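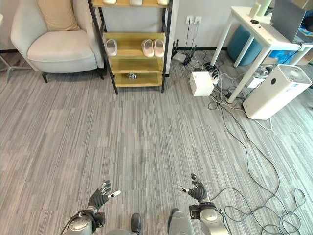

Slipper rack at office entrance: shelf height and carpet wear
Posted in Office Fit-out > Storage and Furniture

Travine_ops
We have a carpeted room where outdoor shoes come off at the door. The rack is an open metal frame with wood shelves, and it stands against the wall between an armchair and a column. White slippers go on the upper shelves. The lower two hardly get used, so the rack is top-heavy, and it rocks when somebody pulls a pair out quickly. The floor is striped carpet over underlay.

I need to know two things. Can the rack be fixed without drilling into the column, which belongs to the landlord? And is there a sensible way to get people to use the lower shelves? The rack is 900 mm high. Nothing sits behind it except painted wall and baseboard.

flatpack_58
Put something heavy at the bottom.

Massawe Interiors
The rocking has two causes and they should be treated separately.

First, the baseboard. It holds the rear feet off the wall, so the top of the frame has nothing to lean against. Measure the gap at the top rail. On most racks of this type it comes to 20 mm or less. Fit two rubber spacers of that thickness to the back of the rail so that they touch the wall. No adhesive is needed on the wall side.

Second, the underlay. Narrow metal feet sink into it unevenly. Cut a strip of 6 mm board to the footprint of the rack and stand the frame on it. Paint it dark and it will not be noticed. Check with a level front to back — a very slight backward lean is fine, a forward lean is not.

Spacers stop it going backward only. If children use the room or the rack gets knocked, it needs a proper wall fixing, and you will have to ask the landlord. Ask for the wall, not the column. Columns are often boxed in and you do not know what is inside.

For the shelves, move the guest slippers to the bottom and leave the top one for small items. Store them toes out. White soles pick up color from dyed flooring and from each other, so keep pairs side by side and do not stack them.

Skestine
Agree with the board under the feet. We did the same in July with a Flarex rack and it has not moved. I would skip the spacers if the chair is close enough to stop people reaching in from the side. Label the shelves by size. Ours went from one full shelf to four half-full ones.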